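Filed under: Home > Small Spaces > Shelves & Desks
166 views | 3 replies

How do I keep the shelves over my desk from turning into a junk pile?

I've got a white built-in with a desk at the bottom and shelves above, and I love it! But everything lands there – books, stuffed animals, plants, snacks, mail. I tidy it in May and by summer it's chaos again. What goes where?

Pando_Home

Oh, I love these units! Put the big soft stuff way up top, because you hardly ever need it and it looks so cheerful up there. Middle shelf is for what you grab while sitting down: books standing up, pens in a holder, your water. Then keep the desk for the laptop and maybe one or two little things. I set a timer for 30 minutes and did mine in one go, and I was grinning the whole time.

3 people found this helpful

mornside_mike

get bins

Lamai Limsakul

Bins are fine, but you lose the fun of seeing your things! I use an upright file organizer for paper and let the plush toys sit out between the useful stuff. A pink bear next to the books makes me happy every single morning.
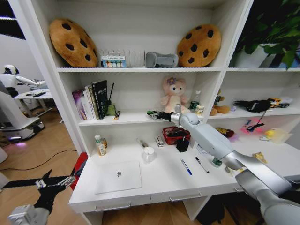

How often should I dust a shelf that has plush toys on it?

Every couple of weeks works well – take the toys down, give them a good shake outside, and wipe the shelf with a barely damp cloth before they go back up.

Do the plants last, by the way, so you don't drip on the books.

5 comments | Share

Tags: desk shelves, decluttering, plush storage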